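Inicio > Publicaciones > Cultura material y vida doméstica > Artículo > Sección 4

Utilizamos cookies propias y de terceros para mejorar la experiencia de navegación. Aceptar | Configurar | Rechazar

4. Textiles lisos y superficies de apoyo en el interior doméstico

4.1. Delimitación del corpus

El análisis de esta sección se limita a los textiles lisos sin estampar que se guardan, se pliegan o se depositan de forma transitoria sobre muebles de madera. Quedan fuera la ropa de cama en uso y las prendas de vestir colgadas, tratadas en la sección 3. El inventario se levantó en 11 viviendas del barrio de Alvarado durante el mes de septiembre y reúne 1.460 registros, de los cuales 387 corresponden a piezas textiles. De estas últimas se retuvieron 106 para el estudio detallado, con el criterio de que la pieza estuviera en contacto con una superficie horizontal en el momento del registro.

La ficha empleada deriva de la plantilla Jollard en su versión reducida. Se suprimieron los campos de procedencia y valor declarado, que en la fase piloto quedaban casi siempre en blanco, y se añadió uno de vecindad, en el que se anotan los objetos situados sobre la misma superficie que el textil. La codificación corrió a cargo de Angelica Mangubat y de un segundo codificador; las discrepancias se resolvieron por relectura conjunta.

4.2. Categorías de disposición

Se distinguen cuatro estados. El plegado ordenado presenta aristas reconocibles y un contorno cerrado. El plegado colapsado conserva al menos una arista, pero ha perdido el contorno. El agrupamiento carece de aristas: la tela forma una masa con torsiones o nudos flojos. La caída, por último, corresponde a paños suspendidos cuyo borde inferior toca o no la superficie de apoyo. Una misma ficha puede recoger dos estados si hay más de una tela presente, o si una sola pieza cambia de estado a lo largo de su extensión - circunstancia menos rara de lo que suponía la plantilla original.

Los tejidos satinados plantean una dificultad propia. Su brillo varía con el ángulo de incidencia de la luz y tiende a producir falsas aristas, es decir, líneas claras que el codificador toma por dobleces. En la primera ronda, la mayor parte de los desacuerdos entre plegado colapsado y agrupamiento se concentró en piezas satinadas blancas. La instrucción se modificó en consecuencia: una línea clara se computa como arista únicamente si va acompañada de un cambio de dirección del borde de la tela.

4.3. El rincón como lugar de depósito

La segunda variable de interés es la geometría de la superficie. Se denomina rincón cerrado a la zona de un tablero limitada por un panel trasero y al menos un panel lateral del mismo mueble. En los muebles de la serie Skinen presentes en el corpus, esa zona funciona como depósito de paso: allí coinciden telas y cables que no tienen otro sitio asignado.

La figura 1 ilustra la combinación de agrupamiento y caída sobre un tablero de madera con panel trasero y lateral.

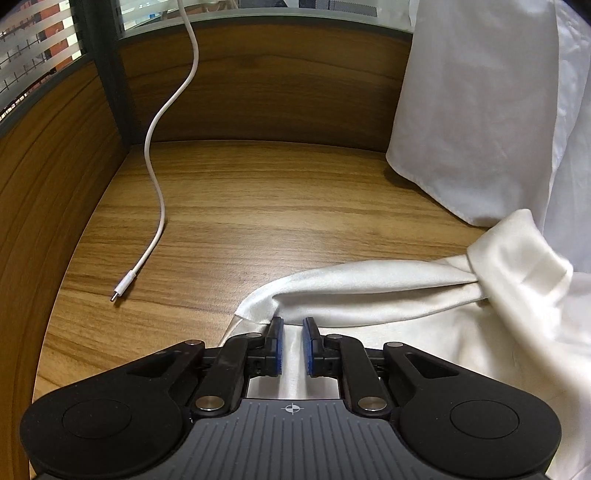 Figura 1. Tela satinada blanca con nudo flojo y paño blanco en caída, con el borde inferior apoyado en el tablero. Vecindad: cable blanco con clavija.

A efectos de codificación, el borde apoyado y el borde libre se tratan como subtipos de la caída. El primero proyecta una sombra tenue sobre la madera y permite fijar la línea de contacto con bastante seguridad; el segundo exige una vista lateral que no siempre está disponible. La veta del tablero, cuando es horizontal y contrastada, sirve además de referencia para estimar la inclinación del borde.

El campo de vecindad merece una observación. Los cables se anotan como elemento lineal y se describe su recorrido (recto, en curva simple, en S) y su terminación, si es visible. No se infiere de su presencia ninguna relación funcional con la tela. La clasificación de Jarnance, que agrupa ambos bajo el rótulo de «restos de actividad», resulta demasiado amplia para este propósito, pues obliga a suponer una actividad previa que el registro puntual no documenta.

4.4. Limitaciones

El registro es instantáneo y no permite establecer cuánto tiempo permanece una tela en un estado dado. Tampoco se midió el gramaje, de modo que las diferencias entre tejidos ligeros y pesados se apoyan en la apreciación visual de los codificadores. El color se anotó con una escala de siete términos, insuficiente para separar blanco de crudo con iluminación cálida. Estas cuestiones se retoman en la sección 5, junto con la comparación entre rincones cerrados y tableros exentos.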